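Foro > Robótica y cacharreo > Aprendizaje por imitación
Tema: ¿Cuántas demos para recoger una mesa? (dos brazos, teleoperado)

kikia_norte
11 de noviembre de 2019
Buenas. Llevamos desde julio grabando demostraciones para una tarea de recoger la mesa con dos brazos. Van 276 episodios, de los cuales doy por buenos 144. El resto son, digamos, material de archivo: alguien soltó el plato antes de tiempo, alguien estornudó, alguien se fue a por café con la grabación en marcha.

La pregunta: ¿seguimos acumulando o paramos y entrenamos con lo que hay? Mi jefe ha leído en algún sitio que hacen falta 2275 y ahora lo repite en las reuniones como si fuera la velocidad de la luz.

stendereck
Entrena ya. Con 144 buenas se aprende bastante, aunque solo sea que 30 de las buenas eran malas. Lo de la cifra mágica depende de la tarea, de la política y de la fe de cada cual.

¿Empezáis siempre con los objetos en el mismo sitio?

kikia_norte
Al principio sí, con marcas de lápiz y todo. Quedaba precioso y el modelo aprendió a ir a las marcas, hubiera plato o no. Ahora movemos las cosas entre episodio y episodio: los dos platos a veces separados y a veces uno montado sobre otro, el vaso de pie o tumbado, la bandeja más cerca o más lejos. 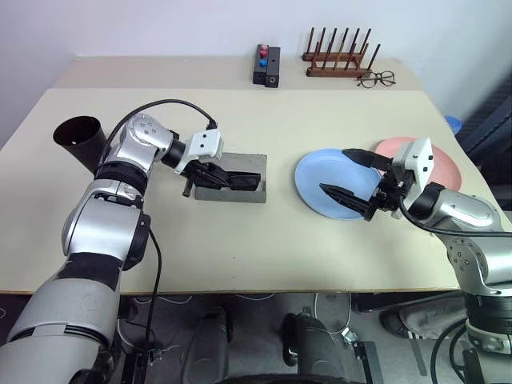
Lo que peor llevo es la coordinación. El brazo izquierdo se mete en la bandeja y el derecho se queda esperando sobre el plato con la pinza abierta, y esa espera cada operador la hace a su manera. Si Si-eun Woo lleva los mandos, la pausa es mínima. Si los llevo yo, hay tiempo de replantearse la carrera. Luego la política promedia las dos cosas y se queda dudando, que es lo que haría cualquiera.

cloline
Pues yo discrepo con stendereck. Antes de entrenar nada, unificad criterio. Una hoja con el orden: qué brazo empieza, por dónde se agarra el plato, cuándo se retira. Y que grabe una sola persona, la buena. Lo siento por ti, kikia.

stendereck
Una sola persona y tendrás un robot que imita de maravilla a Si-eun y se hunde en cuanto un plato aparece donde ella nunca lo puso. La variedad entre operadores sirve. Lo que hay que quitar son las pausas muertas - se recortan por velocidad de las articulaciones y listo.

cloline
"Y listo", dice. Yo recorté pausas así y me cargué todos los momentos en que la pinza cerraba, porque el brazo estaba quieto y lo único que se movía eran los dedos. Me quedó un conjunto de datos de un robot paseando por encima de las cosas.

stendereck
Hombre, la pinza también se mira. Eso no es culpa del método.

cloline
No, es culpa de quien escribe "y listo" en los foros.

ankrah
Me meto en medio con algo más aburrido. ¿Guardáis los fallos con recuperación? Si se escapa el plato y el operador lo vuelve a coger, ese episodio para mí vale más que uno limpio. Nosotros tirábamos todos esos y el modelo, al primer resbalón, seguía tan tranquilo llevando aire a su destino.

kikia_norte
Los tirábamos, sí. Acabo de mirar la carpeta de descartes y aproximadamente 14 son exactamente eso: se escapa, se recoge, se termina. Los paso a la otra carpeta, con etiqueta aparte por si hay que arrepentirse.

De lo de la hoja, me quedo con fijar qué brazo empieza y dejo libre lo demás. Si-eun dice que la hoja la escribe ella, así que yo seré el operador que aporta variedad.

cloline
Bonita forma de llamarlo. Separa unos cuantos episodios tuyos y prueba a entrenar con y sin ellos, luego nos cuentas.

kikia_norte
Lanzado el primero, sin los míos. Cuando acabe pongo las curvas en este mismo hilo, salvo que salga mucho mejor que el otro, en cuyo caso habré perdido la contraseña.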